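Flemon (robot cell)

Flemon is a one-arm kitchen robot cell, and this is the entry I keep for it on the Gashaw pages. I wrote the first version after the arm came out of its crate and I've been fiddling with both the arm and the entry ever since. Last checked 23 May 2021.

Name and layout

The cell takes its name from a label that came on the controller (long peeled off, sadly). It's a single arm with a two-finger gripper and a small camera down at the wrist, working over a gray surface with a few everyday things set out on it. The arm runs Teleck, the control software we use for everything here, and the finger mounts are from Flarnent, who still sell spares if you write and ask nicely!

Setup

Setting up Flemon from cold takes me a good part of a morning, mostly because I stop for coffee while the controller warms up. Home the arm first, with the fingers closed. Then load the last good calibration in Teleck and touch the fingertip to the 4 reference marks, going slowly. If the second mark reads high, go back and home again; I've tried correcting the offset by hand and it always bites me later.

The wrist camera comes after that. I focus it at fingertip height and leave it there, so anything close to the lens goes soft. That's fine. What matters is that both fingertips show in the picture and that you can tell when they're touching.

Put the big items in place before the small ones. An appliance is a big solid thing as far as the arm is concerned, and Teleck needs its corners entered as a keep-out block, with extra room for handles, knobs and anything else that sticks out. Bowls and food don't get a block, just a start position.

Routine care

I wipe the fingers down at the end of every working day and check the faces for nicks. The finger screws get a turn with the small hex key at nearly 2,000 cycles, a habit I picked up after one worked its way out and I spent an evening on my knees with a flashlight. Cables want a look too, especially the wrist lead, which loves to twist. Grease goes in the wrist joint every July, whether it squeaks or not.

Known faults

Error 71 is the one you'll meet most. Teleck calls it a finger position mismatch, and it means the two jaws don't agree about where closed is. Power down, clean the slides, home again. If it comes back, swap the lead before you start blaming the motor (I blamed the motor, and it wasn't cheap).

Drift is sneakier. The arm looks perfectly happy but lands a little to one side of where it should, and you only catch it by bringing the fingers in near something with a hard edge. I check against a casing with the jaws shut, then over a bowl with the jaws apart, and compare the wrist views with the saved ones.
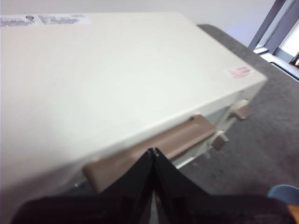

Jaws together in front of the brown bar on the casing.

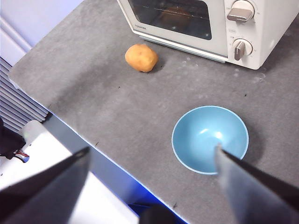 Replacing the fingers

Fingers are changed as a pair, even when only one is worn. Take the old ones off with the arm parked high, keep the shims in order, and fit the left finger first. Run the homing routine twice before loading anything. New ones feel stiff for the first day or so, and I leave the grip speed low until they loosen up.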